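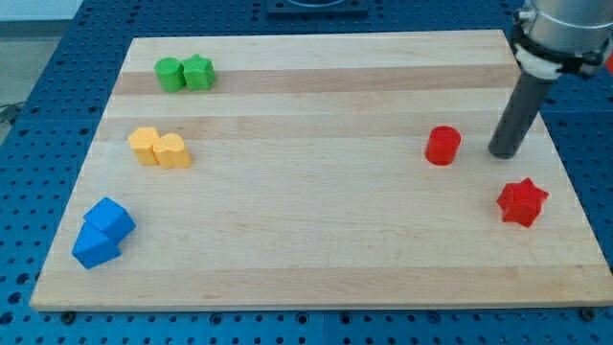 The block-pushing cell at Latari, with the board bolted down and the pusher fitted.

Robot Cell Technician, Latari
Full time, on site. Day shift.

Latari runs test cells for robot makers and for people who write software for them. We are hiring a technician to take over the daily care of one cell, known in the building as Salehi. It has a single arm, a perforated table, a bolted wooden board and several sets of colored blocks. The arm has a one-finger pusher on the wrist and moves the blocks across the board. It does not pick anything up.

The cell has a log with 1652 entries in it so far. You will be adding to it every day, so clear writing matters as much as a steady hand with a hex key.

What the job involves

Start of shift: wipe the board, check that it has not shifted on the table, and check the bolts with the torque wrench. Look over the pusher tip for wear. Run the arm to its home position and then through the short check program, with the gate closed. Write down the tip height at each corner of the board.

During the shift: set out blocks to the layout sheet, clear stops, and restart runs. Most stops come from a block that has tipped or been pushed off the board. Some come from the arm sensing more force than it should, and those need a proper look before the restart.

Weekly: take the pusher off, clean the mount, refit it and redo the tool offset. Check the strap and cable along the full travel of the wrist. Sort the blocks and pull any with chipped corners. We print replacements in house and you will run that printer too.

Every 2000 hours: full service on the arm, done with a technician from Starnier, who hold the service contract. You prepare the cell, lock it out and assist. The next one falls in September.

When the board is changed, you will drill and mount the new one, level it, and teach the corner points again. Allow most of a day for this.

What we need from you

At least two years of hands-on work with industrial or lab robots, or with other automated equipment that you had to keep running yourself.
Comfort with a teach pendant. The make is less important, and we will train you on ours.
Able to read a wiring diagram and find a bad connector with a meter.
Lockout training, or willingness to complete it before you work inside the gate.
Able to stand for long stretches and lift 2 boards at a time from the rack.

Basic Python is useful but not required. The check program is a script, and it gets edited now and then.

Hours and pay

Monday to Friday, 7:00 to 3:30. Pay is hourly and depends on experience. The range is sent to everyone we invite to a first call. Health coverage starts on the first day. Work boots are paid for once a year.

How to apply

Send a resume and a short note through the Ciltent jobs page, under Robot Cell Technician. In the note, describe one fault you tracked down on a machine and how you fixed it. Half a page is plenty. Applications close Wed 30 January. The second interview is held at the cell and includes a paid bench task, which is refitting the pusher and setting its offset.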